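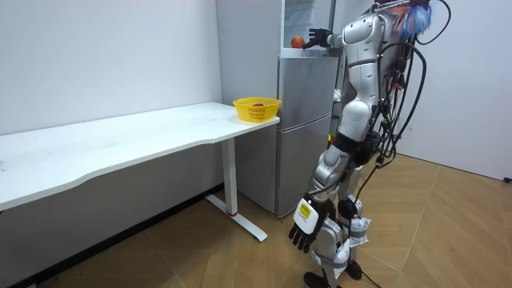 Fruit wranglers wanted: the Pukwood household robotics project is taking new members

Pukwood is a student project at the Umircombe technical college. We are trying to get a full-size humanoid to put groceries away. We have been at this long enough to lose all respect for people who say they find housework easy.

We have 4 open places for the term starting in September. They are unpaid. They do count for course credit if your department signs the form, and most departments will sign anything that arrives before lunch.

What we do

Our standard job is called the Pratis run. The robot stands facing a table and a refrigerator and moves one apple from one to the other. A basket is involved. A three-year-old can do it, but a three-year-old doesn't have to be told where its elbow is.

The full run is 7 steps, and every one of them has its own way of going wrong. Current favorites include gripping the shelf with great tenderness and leaving the apple where it was, and reaching the fruit perfectly with the hand still closed. We write all of these down. The failure log passed 500 entries in June and is by far the best-written thing we own. 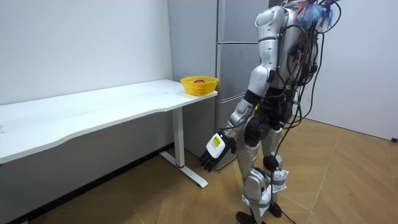

Most of a session goes into the approach, meaning where the feet go and how the body is turned before the arm does anything at all. Get the stance wrong and no amount of clever finger work will save you. If you were hoping to start with the fingers, so was everyone else, and you will get to them in your second month.

The places

Motion and balance (two places). You will tune walking and standing behavior near furniture. Some Python needed, and a working memory of high school trigonometry. You should be able to watch the same three seconds of movement all evening without taking it personally.

Hands and wiring (one place). Cable routing, connectors, hand maintenance, labels. Soldering experience preferred. If you are the sort of person who coils an extension cord properly, please apply at once.

Log keeper (one place). You sit with the run sheet, note what was tried and what came of it, and stop the rest of us from writing "weird" in the results column. No engineering background required. Good handwriting would be a novelty.

Hours

Two evening sessions a week, 6:30 p.m. until we are asked to leave. In the weeks before the Akgül Cup, our regional student contest, expect a third. We scored 69 points there last time, which was enough for a certificate and a handshake.

Ground rules

Closed shoes. Long hair tied back. Stay out of arm's reach when the motors are live, and learn where the stop button is before you learn anything else. Don't eat the apple.

How to apply

Leave a one-page letter in the Pukwood box at the engineering front desk, or hand it to anyone in the lab. Tell us which place you want and describe one thing you built, fixed or broke. Broken is fine if you can explain how. Please don't attach a résumé longer than the letter.

We'll invite people to sit in on one evening session before anybody commits to anything. Bring a notebook and something to eat that isn't fruit.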